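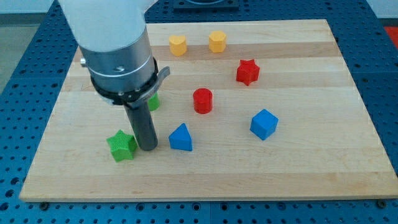

Most people who give a robot an instruction leave half of it out. They say "put the red one next to the other red one" and expect the machine to work out which piece moves and where "next to" is. A research group at the Valdovinos lab has spent the past year and a half on that missing half, and its latest result comes from one of the plainest setups in the field: an arm, a board and a few colored plastic blocks. The blocks come in pairs of one color and differ in shape, so "the red one" could mean the star or the cylinder. The arm has no fingers to pick anything up with. It has a rod, and everything it does to a block it does by pushing.

Pushing sounds easier than grasping. For a person it is, but for a controller it has a problem of its own. A block held in a gripper goes where the gripper goes. A block pushed by a round tip slides, and then it turns, and how much it turns depends on where the tip touched it, how the weight sits and how the surface drags that day. A cube pushed a little off center swings around its corner. A star can catch the tip between two points and travel straight for a while, then slip out sideways. A cylinder standing on end rolls around the rod if the contact is even slightly to one side.

The usual answer is to model all this. You measure the friction, write down the shape of each block and compute where the push should go. The Valdovinos group did that first, and the model worked well on the blocks it was tuned for. It did badly when a block was swapped for one with a different surface texture, and it had no way to take an instruction in words.

The method they moved to is called Tevex. It learns from recorded sessions in which a person steers the arm, and it takes two things as input: the current camera view and a sentence. Its output is a small movement of the tip across the board. It does that again, several times a second, until the person says something else. There is no separate plan for the whole task. If the block turns the wrong way, the next camera view shows it turned, and the next movement is chosen from there.

What sets Tevex apart from earlier systems of the same type is how the recordings are labeled. In the older approach, an operator was told what to do, did it, and the recording was saved under that instruction. That gives clean data, but not much of it, and the operators all end up using the same few sentences. The group instead let operators push blocks with no set goal for long stretches. Afterward, a second set of people watched short pieces of the recordings and typed what they thought the arm had been doing. One clip might come back as "slide the triangle left a bit," and the same clip from another person as "get the blue triangle away from the cube." Both were kept.

The collection ran from November into the spring and used 18 operators. It produced 461 hours of recordings, and the labelers wrote sentences for nearly all of it. Spelling mistakes were left in. So were vague ones like "move it over there," which the group at first wanted to throw out. In a side test, a version trained without the vague sentences did worse on ordinary requests, and they went back in.

For the main test, the group wrote 50 instructions that did not appear word for word in the training data and had the arm try each one from a fresh layout of blocks. Tevex finished 41 of them inside the time limit. The modeled controller, which had to be given its goals as coordinates by hand, finished 33. The difference was largest on jobs that needed the tip to go around a block and push it back the other way, where the modeled controller often knocked a neighbor out of place and had no good way to recover.

The failures are worth a look too. Of the nine that Tevex missed, 2 ended with a block pressed against the edge of the board, where the tip could not get behind it. Most of the others involved the word "between." Asked to put a block between two others, the system would bring it close to one of them and stop. The labelers had used "between" loosely, and the arm picked up the habit.

Longer jobs are handled by talking. A person can say "make a line along the back," watch for a moment, and then say "a little to the right" or "no, the other yellow one." The arm changes course on the next movement. In these sessions the group saw layouts finished that the system could not manage from a single sentence, such as sorting all the blocks by color into the corners. It took a patient person, and some of the sessions ran past ten minutes -- far slower than doing it by hand.

Toson, a firm that builds sorting equipment for parts warehouses, paid for part of the work and is trying the labeling method on its own recordings. Its interest is in the cost. Paying people to watch clips and type is cheaper than paying trained operators to repeat set tasks, and it can be done away from the machine. The company has not said whether it plans to use the controller itself.

A second lab, at Allden, has rebuilt the setup with a different arm and a painted metal surface in place of the wood. Trained only on the original recordings, the system there pushed too hard and overshot. After a few hours of new recordings on the metal surface it came close to the original scores. The Valdovinos group takes this as a sign that the language side carries over and the feel of the surface does not.

The next round of work is on "between" and on the edges. For the edges, the group plans to record operators who start with blocks already jammed in the corners and have to work them out along the side. For the word, they are asking labelers to look at the last moment of each clip before they type. The new recordings will use the same rod.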